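Grudavier Hand-Held Teaching Gripper, Second Version: Review

Reviewed by Shahram Rahimi

Grudavier sells a hand-held gripper for recording manipulation demonstrations. The operator squeezes the jaws, carries out the task directly, and the wrist-view video becomes training data for an arm fitted with matching fingers. I used one for most of October at our lab in Humcombe, alongside the Akgül leader-follower arms we have run for two years. The unit was bought at list price.

What is in the case

The gripper arrives assembled. Two spare fingers, a hex key, a charging lead and a printed calibration sheet are packed with it. The manual is short and assumes the reader already has a training pipeline. The jaw travel procedure is on page four and should be on page one, as recordings made before it has been run cannot be corrected afterward.

Weight

With the camera fitted, the tool weighs 251 grams more than the first version. The extra mass sits forward of the hand. For single picks it makes little difference. Fadime Kaplan, who did most of the long sessions, began resting her elbow on the table after half an hour, and her approach angles became flatter from then on. A policy trained on those episodes will learn the flatter angle. We now stop every 20 minutes.

Recording

Over the test period we logged 2,077 episodes across two tasks: placing a cup on a saucer and moving small containers between marked positions. Of these, 174 were rejected by the supplied checker, nearly all for lost tracking. The checker is strict, and I would leave it that way. It names the reason for each rejection and gives a time code, but it does not group rejections by operator. We had to write a script for that.

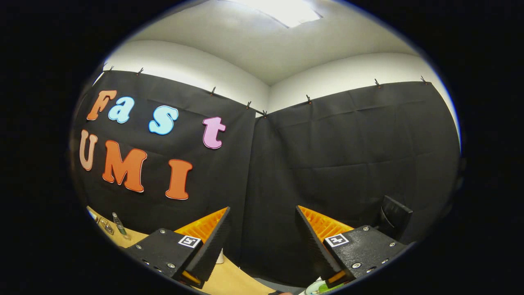 Tracking depends heavily on where the work is done. Most of our rejected episodes came from fast turns toward plain surfaces, where the software has few features to hold on to. Black cloth over white walls is easy on the eye and poor in texture, and large cut-out letters such as the ones spelling "Fast UMI" on the left drape give the view some strong edges on that side. The lens is wide enough to take in the ceiling light along with both jaws, so exposure should be locked before the first episode. On automatic, the drapes went gray and then black again as the wrist tilted. The manual mentions exposure once, in a table.

Jaw width is read from the square markers on the two housings. This works well. I checked it against a caliper at five openings and found no error that mattered for our tasks. A sleeve or a raised thumb over either marker produces a gap in the width signal, which the software fills by interpolation without a warning. I consider this the most serious fault in the product.

Fingers

The soft ribbed fingers close around round objects without much care from the operator. They are less good on thin, flat parts, where the tips splay before they lift. The black pads held up for the whole month. Replacement takes a few minutes with the supplied key, and jaw travel must be calibrated again each time.

Compared with remote control

On the cup task, one operator recorded 223 usable episodes with the Grudavier on a Thursday afternoon. We have never come near that with the Akgül arms. The arms do have one advantage – every motion they record is a motion the robot can make. With a hand-held tool it is easy to reach around an object in a way the arm cannot follow, and the fault appears only at replay. Wultdale, the distributor, offers a reach filter as a paid add-on. It should be included.

Verdict

Recommended for tabletop work by groups that already own a compatible arm. Groups starting from nothing should budget for the reach filter and a spare set of fingers. I would wait for a software update before using it on any task where exact jaw width matters.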